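4.2 Collection of two-arm demonstrations
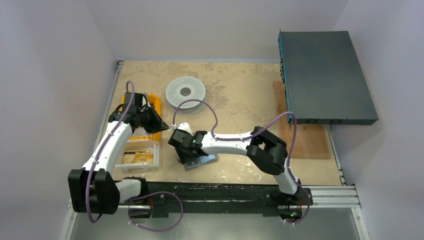 Demonstrations were collected on the Movden cell over a period that began in April and closed on 9/22/20. Each episode started from a layout drawn at random from the object pool, and operators were told to finish the task in whatever order they found natural. We placed no limit on which arm could be used for a given object. The resulting set contains 1256 episodes, of which 207 were held out for evaluation and never used in training or in the choice of settings.

Figure 3. The Movden cell. Two arms share a rail along the near edge of the work surface. Objects on the surface include a yellow organizer box, a clear compartment organizer, a white spool and a dark metal enclosure resting on a brown board. The gripper of the right arm is in contact with a flat dark grey object.

Earlier work with the Callov controller treated the two arms as separate agents and joined their plans at run time. This was simple to train but led to long waits whenever both arms needed the middle of the table. In the present study a single policy, Prillska, receives the joint state of both arms and predicts their motion together over a short window. Cable slack was not modeled. Episodes in which a cable touched an object were kept in the set, as such contact is common in daily use of the cell.

On the held-out episodes, Prillska completed the task in 119 cases under the strict rule, which requires every object to come to rest inside its target area. Most failures involved flat objects, where the fingers closed above the edge and the object tilted or slid. Thin items were handled better when the second arm steadied the far side, although the policy chose this approach less often than the human operators did. Results on the Öztürkmen layouts, which use a different object pool, are reported in Section 5.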